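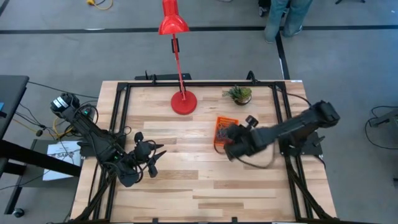 Second two-arm table: buy the whole kit again or build it up ourselves?

Shop Planning & Budgets > Small Labs and Workrooms
Started September 2022

tegwen_l
Hello all, long post coming, so get yourself a coffee! I run the workroom side of things for a small outfit (we teach arms to do household chores, mostly sorting and picking things out of baskets) and I've been handed the happy job of planning table number two. The money has to be spoken for by November or it goes back into the general pot and I start over next year with a sad face.

Our first table is the one at the top. Butcher-block top, black rail frame laid over it, one arm mounted on each side, and we've been very fond of it. The kit for the rails and arm mounts came from Morna and the top we bought separately. Now I have two quotes on my desk. Morna will do the same rail kit again, delivered in 13 weeks. Sydorenko will do a bolt-together frame a good bit cheaper, delivered in under half that time, but we'd be drilling our own mounting plates and I have never enjoyed drilling anything.

So my questions, if you have patience for them. Would you match the first table exactly, or is that just me being sentimental? And what do you put on the list for all the little stuff? I had one line that said "misc" and my boss Bhupendra drew a circle around it and wrote "what is this" in red pen, which I suppose is fair.

robichaud_t
Match it. Match it, match it, match it. We went with a different frame for our second station because it was a bargain, and the rails sat a little higher, and every single program we had written for the first one needed fiddling. I lost most of a summer to that. Whatever you think you're saving on the frame, put a price on your own hours and look again.

For the little stuff, break it out by where it lives:
On the table: clamps, lamp, baskets, things to pick up
On the arms: spare fingers, spare wrist cables, a spare power brick
On the floor: cable covers, tape, extension cords, casters for any carts
I'd add one more for labels and bins, which sounds silly until you have a drawer of identical black cables.

eleri.trevor
I'm going to disagree with Trevor, very politely (no relation, he has it as a first name and I have it as a last name, we've been through this in other threads!). Matching is lovely if table two is doing the same job as table one. If it's going to do something different then you're paying extra to be stuck with the first table's mistakes. Tegwen, what is number two for? And is there anything about the first one you'd change if you could?

tegwen_l
Oh, that's a good question and I should have said. Same sort of job, at least for the first year. Baskets, soft things, small household objects. The props on ours are nothing fancy, an orange plastic basket and a little potted plant and a red desk lamp, and they get swapped about depending on the task. I think the whole prop shelf cost us less than one replacement wrist cable.

What I'd change: the floor. We've got yellow cable and black cable on the floor at the left-hand side, and carts and stands parked near the table, and it all grew up bit by bit. Nothing in the first budget said "floor" anywhere. I'd also like the arms' cables held a bit closer. You can see the black ones hanging and looping off both of them, and I'd dearly love some proper sleeves this time.

robichaud_t
Floor covers are cheap and you should buy twice what you measure. Sleeves I'm less sure about. We put the stiff braided kind on and the arms started pulling against them at full reach. If you go that way get the soft wrap with the hook-and-loop edge, and leave it slack at the wrist.

selina_b
Jumping in from the purchasing side, because I do this for three workrooms and I have opinions. Eleri's right to ask what the table is for, but I'd come down with Trevor on the frame. Spare parts are where it pays off. If both tables take the same brackets and the same plates you can keep one shelf of spares for the pair, and that matters a lot when a bracket goes missing the morning of a visit.

Where I'd save is the top. Ours were $353 apiece from Trornbridge last time, plain wood, oiled by us over a weekend, and they've taken knocks and scrapes very well. I wouldn't pay anybody for a "lab grade" surface for basket work. One caution, get the top before you commit to a mounting plate thickness. Ours came in a hair thicker than the listing and the clamps wouldn't close over it. We ended up with Jernness clamps with a deeper jaw, and I was happy with those.

Also ask Morna if the quote includes the end brackets and the diagonal braces. On one of ours they were listed as an option, in tiny print on page 2, and I only caught it when the box felt light.

eleri.trevor
Fair enough, same job, same frame, I'll give way on that one. But I won't give way on the schedule! Thirteen weeks from now is past your deadline. Does the money have to be spent by then, or only ordered? Our place counts the day the invoice lands and I've been burned by it. Sydorenko might be the only one who can get you in under the wire.

tegwen_l
Selina, thank you, I went and looked and the braces ARE an extra on the new quote. I would have sailed right past that. I've written back to them.

Eleri, ordered is enough for us, as long as there's a purchase order with a number on it. I checked with Bhupendra this morning and he was quite cheerful about it, so I asked about the sleeves while I was there. He said yes to the soft wrap and "maybe" to new carts.

One more while I have you. Lighting! We've just used whatever is overhead so far. Is it worth a line, or should I leave it and see?

robichaud_t
Leave it and see, but put a number in so the line exists. It's much easier to spend from a line than to make a new one in February.

selina_b
I'd do it now, sorry Trevor. Roughly 37 dollars a panel for the plain ones, and putting them up is a morning's work if you do it before the table goes in. Once the arms are mounted you're up a ladder leaning over everything, and I really don't recommend it.

eleri.trevor
With Selina on this one. Get the kind with a diffuser, the bare ones leave hard shadows on the wood.

tegwen_l
Right, panels with diffusers are on the list, and "misc" has been split into four lines with proper names. I'll post the final sheet once Morna answers me about the braces. If anyone has a favorite floor cover that doesn't curl up at the ends, I'm all ears, the last lot we had were dreadful for it.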